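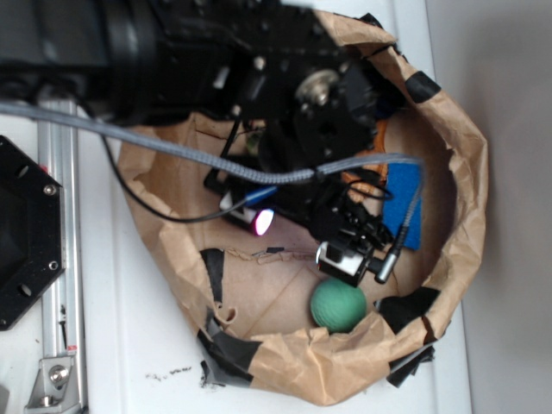 1/ Right, keeping spuds and onions going past new year. Had three messages on this since the Parnside allotment do so putting it all in one place. First thing, get them out of plastic. Tonight if you can. A plain brown paper bag with the top left open, like the one on the white table there, does fine for a kitchen's worth. Fold the rim down if it's floppy.

2/ Potatoes want dark and cool. Not the fridge. Mine are under the stairs behind the hoover. Shirley Clegg keeps hers in the porch with an old coat over, hers always last longer than mine – annoying

3/ Don't wash them first!! Brush the dry mud off and leave the rest on. Anything with a fork hole or a slug hole goes in tonight's tea, not in the bag.

4/ Onions somewhere else. Other end of the house if you've got one. Put them in with the potatoes and I get sprouting on both, every single year I've forgotten.

5/ Soft neck = eat it this week. Green shoot = still fine, slice it up, shoot and all. If it smells, don't go looking for the good bit, just bin it. Then check the two that were touching it.
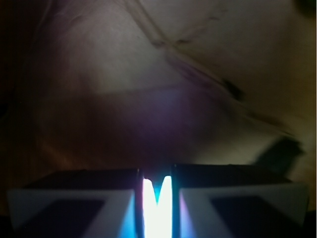 6/ Squash. Rami Saab asked. Windowsill in the spare room, not touching each other, stalk left on. If the stalk's come off use that one first. I had a Crown Prince go till May once, bit stringy by then but soup is soup

7/ Carrots I'm rubbish at. Terence Bellamy does his in a box of damp sand in the shed and they come out in Febuary looking like they went in. Mine went to string. Ask him, he's on plot 41.

8/ Green potatoes, since it always comes up. Small patch, cut it off deep. Green all over, or tastes bitter, chuck it. I don't mess about with those.

9/ Go through the lot every couple of weeks. Tip them out on newspaper, feel each one, back in. Takes as long as the kettle. I do it when the bins go out otherwise I'd never remeber.

10/ Paper bags – I reuse mine till they split, then shred them for the compost. Greengrocer on the corner will give you big ones if you ask before he's busy. Gareth says he's paying 80p each for some online. Gareth, no.

11/ Apples, quick one. Wrap the perfect ones in newspaper, one layer in a shallow tray, well away from the spuds. Bramleys keep best for me. Anything bruised, stew and freeze, I do it in old marge tubs and never label them so pudding is a surprise

12/ Garlic just hang it up. Kitchen's a bit steamy for it, back hall is better.

13/ Think that's everything. Leeks and parsnips leave in the ground, will do those another day. Off to find the spuds for tomorrow, might be three left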